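Pues ya van tres semanas desde que me propuse entrenar en casa antes de ir a trabajar, y os debía un parte de guerra. Los que leéis esto desde hace tiempo sabéis que yo era de gimnasio a última hora, de los que salen con el pelo mojado a las diez de la noche y cenan de pie delante de la nevera. En abril se acabó. Me cambiaron el turno, el Grevside (mi gimnasio de toda la vida) subió la cuota y encima quitó la máquina de remo buena, la única que no chirriaba. Me di de baja con mucha pena y con un poquito de rencor.

El plan es el Isley, un programa de fuerza con el peso del cuerpo que me pasó una compañera en un PDF feísimo. Son 4 sesiones por semana: empuje, pierna, tracción y una que llaman "mixta" y que yo llamo de otra manera que no voy a poner aquí. La primera mañana hice once flexiones seguidas y me tumbé en el suelo a pensar en mi vida. Ahora voy por diecinueve, bajando despacio y con el pecho casi tocando la esterilla, que las otras no cuentan!

Lo peor sigue siendo la tracción. Compré una barra de puerta Bailly, de esas que se ajustan girando, y el marco de mi puerta resultó ser más estrecho de lo que pedían las instrucciones. Dos tardes de lija y de palabrotas. Ya aguanta, pero solo me sale una dominada entera, la segunda se queda a la altura de la nariz. El programa dice que hagas negativas, o sea, subirte con una silla y bajar contando hasta cinco, y eso hago, con unas agujetas en los antebrazos que el otro día no podía ni abrir un bote de garbanzos.

De comer, pocos cambios. Me apunté las calorías de una semana normal porque tenía curiosidad, y había un día de 1762 y otro de 2614 (cumpleaños, dos trozos de tarta, no me arrepiento). He dejado de apuntar porque me ponía de mal humor. Desayuno después de entrenar, huevos y pan con tomate, y a media mañana un plátano. El batido de proteínas lo probé y me supo a tiza con vainilla, se lo ha quedado mi hermana.

Y luego está el sueño, claro. Si el despertador suena a las seis hay que acostarse a una hora decente, y yo para eso soy un desastre. Me he puesto una luz Lumier de las que se van encendiendo poco a poco y la verdad es que me despierto menos enfadado. El móvil duerme en el pasillo. Las noches que me acuesto antes de las once, las sentadillas salen solas; las que me quedo viendo series, me tiemblan las piernas a la tercera tanda. 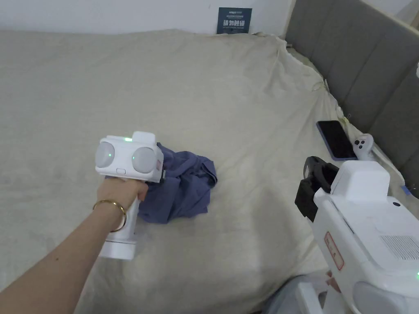
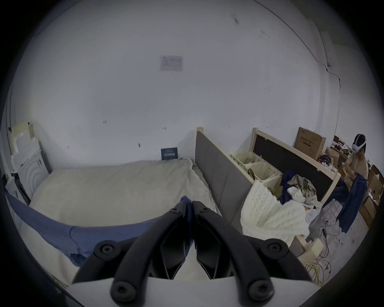
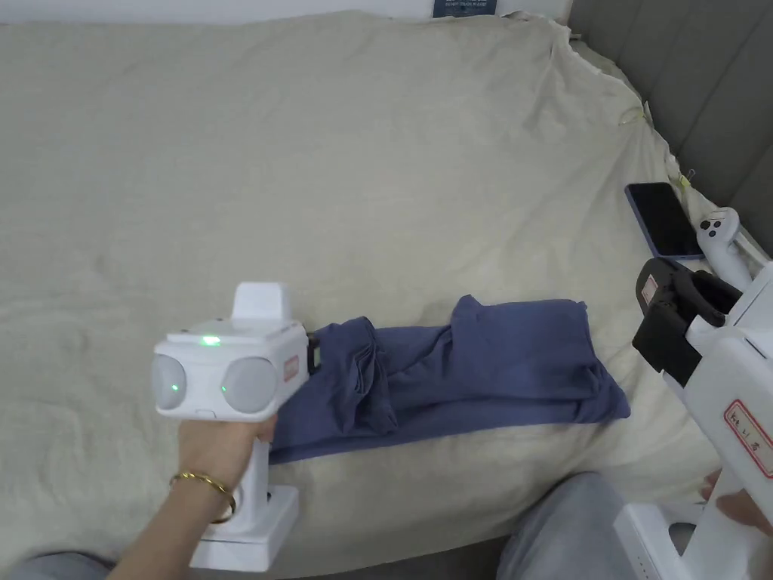
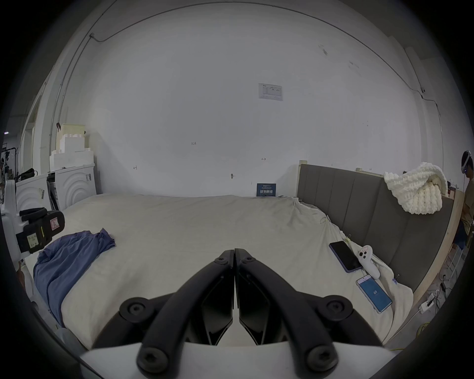
De peso no he bajado casi nada, por si alguien me lo iba a preguntar. La cinta métrica me da 98 de pecho, cuando empecé no me medí y ahora me da rabia, así que no tengo con qué comparar. Pero subo los cuatro pisos con la compra sin pararme en el segundo a fingir que miro el correo, y me vale.

La semana que viene toca subir repeticiones en pierna y empezar con las zancadas búlgaras, que me dan bastante miedo por la rodilla izquierda. Si alguno las hace con el pie de atrás apoyado en el sofá, que me diga si se escurre mucho, porque el mío es blandísimo y no tengo banco. Os leo en los comentarios, y el próximo día cuento lo de las zapatillas, que también tiene tela.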